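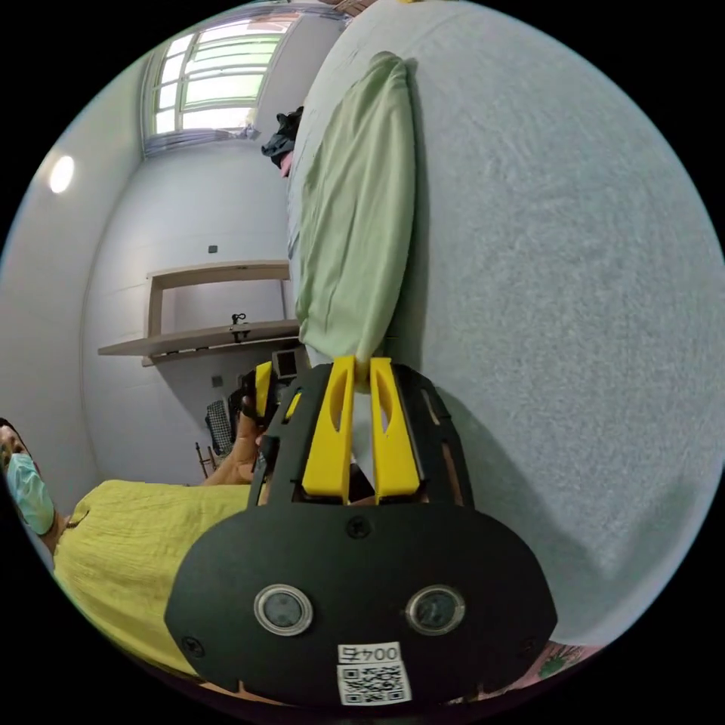

Rana says up front she's no expert, but her guess is that your two grippers aren't on the same clock, and she'd look there before touching the policy. More from her further down – let me give everyone the whole problem first.

I'm training a two-handed policy on bedroom chores, mostly folding and moving pillows. The tracking for each gripper looks fine by itself. Put both in one map and the left hand drifts against the right, so in replay the fingers pass through each other whenever they get close. I've got 37 demos processed and 7 of them are really bad. I already reran the mapping with more features (4,000 per image) and all it did was make everything slower! Is this calibration, sync, or something dumb in my export script?

Posted by Harsh Katiyar 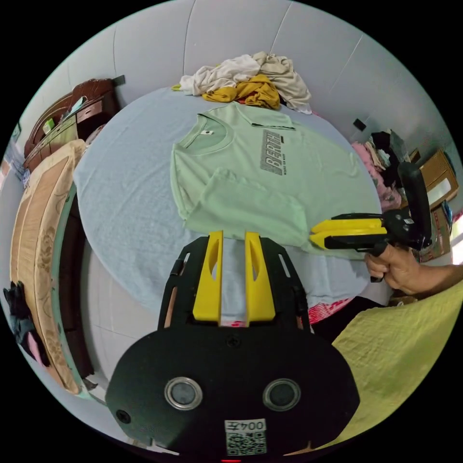 Folding a T-shirt with both grippers.

Rana
Okay, so like I said, clocks. Plot the speed of each gripper over time and have both hands do one sharp move together at the start of every demo. If the peaks don't line up, you've got an offset, and you can just shift one track by it. Do it per demo, please! I used one offset for a whole Thursday of recording and it was only right for the first few. Check the end of the demo too, in case the gap grows.

Ludthorpe
had the same thing, bought a faster computer, didn't help

Cadine
Sync is worth checking, but I'd also look at how you build the map. Plain bedding doesn't give the tracker much to hold on to, and when the camera is right down over a sheet it can slide without ever reporting that it's lost. I do a slow mapping pass of the room first, furniture and walls included, then localize both grippers against that one map with mapping turned off. If your script lets each hand make its own map and lines them up later, there's your drift, or a good part of it. Also throw out any demo where either hand loses tracking 3 times or more. I used to patch those with interpolation and the policy learned the patches – took me most of November to figure out why it kept jerking near the collar.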